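Pritton Community Kitchen: progress report to the Dronalach Fund
Second period, to 7th July

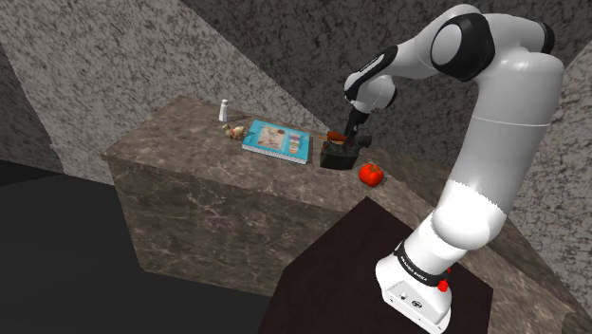 Your grants desk asked in its last letter whether we could say a little less about the soup and a little more about the money, and whether the word "thriving" might be retired. We can do both, though the soup will come up again because it is what the money turns into.

We served 3,127 meals this period, against 3,068 in the first. The growth will not make anyone's annual review, but it was managed with the same two stoves, one of which has opinions. Lunch remains busier than supper. The take-home portions we promised in the application started late, after the lids arrived without the tubs, and then the tubs arrived in a size the lids did not care for. They now go out twice a week.

Cooking classes

The plan called for 12 sessions and we ran 12. Attendance was good for bread and pies and poor for the evening we called "Understanding Legumes." We repeated the same recipes later as "Cheap Chili" and had to borrow chairs. We have taken the hint and will be renaming the session on root vegetables before July is out.

People who came to the classes told us they wanted smaller recipes. Most of ours began life feeding a full hall and had been divided down by someone in a hurry, which is how one family ended up with a stew that called for a fifth of an egg. The recipe cards have been rewritten for households of two and four.

Food supply

Camargo Produce still delivers our vegetables at cost and has been very decent about it. The arrangement with Latska Bakery is looser. Bread comes when there is bread, and on one memorable morning it was all raisin. We would like a written schedule and have drafted one. Latska has described it as "ambitious."

Waste is down, mainly thanks to a stock pot that now gets the peelings and the carrot ends. We had hoped to give you a weight for this, but the scale was lent out for the summer fair and came back reading everything as zero. A replacement is on order.

Spending

Food and staff costs are within budget. Repairs are over, owing to the walk-in cooler, and we have covered the gap from the printing line, where there was slack after we decided against a banner. We ask your approval for that transfer.

Next period

Two more classes for beginners, a proper cleaning of the extractor hood, and a settled day for bread. The updated budget sheet is attached, with the cooler invoice behind it.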